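Bavstead Robotics Club – minutes of the August meeting

Last updated: Thursday, August 5, 2021
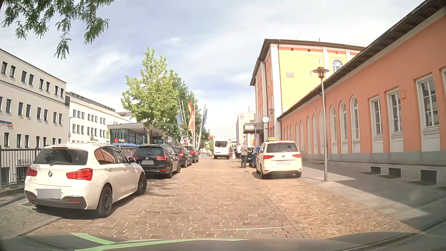
Present: Mio Sakamoto (chair), Virgil Rusu, İlker Şimşekoğlu, Kam-wah Mak (minutes), plus members on the call.
Apologies: Takumi Ogura, who sent his notes on the gearbox beforehand.

1. Minutes of the last meeting
Agreed, with one correction. The spare motor drivers were ordered by İlker and not by Virgil. Sorry, İlker!

2. Flenlow walking robot
Virgil gave a cracking report. Flenlow now stands up from a full crouch without help and has managed 22 steps in a row on the hall floor, which is easily our best yet (the old record was 5). It still drifts to the left once it gets going. Virgil thinks the left hip servo is slower under load than the right and would like to swap the two over to see whether the drift changes sides. Mio suggested logging the current on both at the same time, and everyone liked that idea.

The new feet are a big improvement. İlker cast them in a softer rubber and they hardly slip at all, even on the shiny patch by the kitchen door. He has enough left over for one more set and will make them a touch wider at the heel.

There was a long and very enjoyable argument over whether to try stairs this year. Virgil says yes, Kam-wah says get it round a corner first. Left open until we have the servo results.

Action: Virgil to swap the hip servos. Mio to set up the logging.

3. Gearbox
Takumi's notes were read out. He has printed the planetary gearbox in nylon and it ran for 60 minutes on the bench with no stripped teeth – wonderful news after the last two attempts. It is noisy, and there is more backlash than he wanted. He proposes going up to 64 teeth on the ring gear with a finer pitch. Kam-wah asked if our printer can hold that pitch. Takumi to print a short test section before committing to the whole thing.

Action: Takumi to print the test section and bring it along, with the old ring for comparison.

4. Open evening
We had a really good chat on this one. The plan is three tables: Flenlow on the big mat, the line followers, and a table where visitors can wire up a simple light-chasing buggy and drive it off the edge (Mio will bring cushions). İlker offered to rewrite the buggy instructions, as the old sheet still refers to a board we no longer stock. Younger visitors got stuck on the battery connector last time, so he will fit plugs that only go in one way round.

Virgil asked for a rope or tape line by the mat. Agreed.

Action: İlker to rewrite the sheet and fit the plugs. Kam-wah to book the hall and ask for the later closing time.

5. Software
Kam-wah has moved all the club code to Givitz and it is so much easier to find things now. Please stop emailing zip files! Anyone without a login should see Kam-wah after the meeting. The walking code now has a simulator, so you can try a gait at home before letting it loose on real legs. Mio tried it over the weekend and had the virtual Flenlow doing something close to a moonwalk. She has been asked to save that one for the open evening.

6. Any other business
Nearly all the soldering iron tips are worn out. Mio to buy a new set.
The Sakai arm kit is free to borrow again. Put your name on the sheet and return it with the power supply, please.
İlker would like to run a beginners' session on inverse kinematics, using string and drawing pins. Plenty of interest, date to be fixed by email.

Meeting closed, and most people stayed on to watch Flenlow have another go at the mat.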